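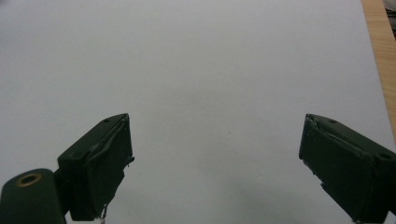

I spent most of October on a spreadsheet. Sheyla Cuervo had asked me for next year's equipment list for our demonstration work, the kind where a person does the task with a gripper in each hand and the recordings go to the people training the arm. I'd been buying for this setup in bits for a while, a cable one week and a clamp the next, and had never put it all in one place. When I did, the grippers themselves were a smaller part of the money than I would have guessed.

The total I sent her was $2686. That covers spares, consumables, the table, lighting, storage for the recordings and one set of replacement fingers per hand. It does not cover anyone's time, and it does not cover the arm, which sits on a different budget that Duarte Nogueira looks after.

What wears out

Finger pads are the main thing. They are the soft layer on the inside face of each finger, and they crease, lift at the edges and eventually let go. I used to order them when a session had to stop for lack of them, and we paid for rush shipping each time. Now they are a line of their own. Troka sells sheet material that you cut yourself and Kadberg sells pads already cut to shape. Kadberg costs more per pad. I went with Troka for the first half of the year, since we have a decent cutter and Yu-na Koo doesn't mind using it, and put a small amount aside for Kadberg in case she gets tired of it.

The printed fingers last longer than the pads, but they do crack where the screw goes through. We print our own. If you print too, put the filament in the equipment budget and not under general supplies, or it will be used up on somebody's headphone hooks by spring.

Screws and threaded inserts cost next to nothing and I still underbought them. I added a box of each.

Cables were my worst guess. Each gripper has a cable running off it, and over a long session that cable gets pulled, stepped on and bent against the side of the table. I had budgeted for one spare. The new list has a spare for each hand plus one more, and they need to be the flexible kind. The stiff ones from Draston were cheaper, and Sibusiso Ndlovu said after one afternoon that his wrist was fighting the cable more than it was holding the gripper. We returned the rest of the order. They took it back, less a restocking fee, so add that to the price of the cheap cables.

The table and the room

I didn't think of a table as equipment. Then we had a run of sessions on an ordinary desk, and small things kept rolling off it onto the floor. Everything since has been on a pale board with a raised wooden border, and I'd spend that money first if I were starting over. A plain surface is also easier on whoever has to look through the recordings afterward. Budget for replacing or refinishing the board at some point in the year. Ours is due in the second half.

Fonseca quoted me for a proper adjustable workbench. It was a good bench and I could not justify it. The height we use hardly changes, and for the same money I could cover the cables, the pads and a backup drive.

Stands and tripods I would buy once and buy heavy. We had a light one that drifted a little every time somebody walked past, and re-checking the position ate up to 3 hours in a single week. Celeste Garcia finally weighed it down with a bag of rice. The replacement is on the list.

Power is the item I forgot completely on the first draft. Count the plugs you have, count the plugs you need, then look at where the outlets are. Ours are in places that made sense to whoever laid out the floor. I put in a longer power strip, some floor cable covers and a pack of hook-and-loop ties. I would like to say the cables are tidy now. They are on the list to be tidied.

What you are paying for per hour

Sheyla wanted to know what a usable hour costs, which is a fair thing to ask and hard to answer. A simple task, like picking up a small bowl by its rim and setting it down somewhere else, takes a few seconds when it goes well. Setting up, checking the grippers, resetting the objects and taking breaks takes much longer than the task does.

I logged our sessions for 26 working days. Of every 60 minutes booked, nearly half went to something other than recording. Some of that is just how the work is, and breaks in particular should not be squeezed. Holding a gripper in each hand is tiring in the forearms, and a tired person drops things. But a good part of the lost time was waiting on a part that was worn or missing, and those parts are mostly cheap. That was the argument I used for the spares, and it was approved without much discussion.

I also asked for a second complete pair of grippers. That one was turned down for now. I think it will come back around in spring, when there will be two people who want the table on the same morning.
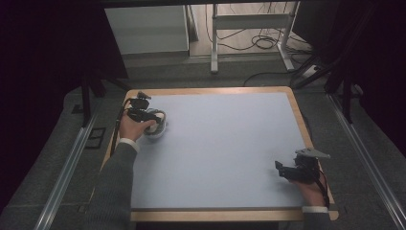 Things I left out on purpose

Gloves. We tried thin ones for grip and people took them off again. If your sleeves get in the way, roll them up or don't, it has made no difference to us.

A service plan. Two suppliers offered one. With spare parts on the shelf and a screwdriver, we have fixed everything that has broken so far in the room where it broke.

Fancy objects. Bowls, cups and blocks come from the discount store and I pay for them out of petty cash. They get chipped or they wander off to the kitchen.

Contingency. I didn't leave this out, but I kept it small and named what it was for, which was cables and shipping. Duarte's advice was that an unnamed contingency line is the first one to get cut, and he has been doing this longer than I have.

If you want the spreadsheet, email me and I'll send a copy with the prices in it. The tab marked "old" is the version without the power strip, so use the other one.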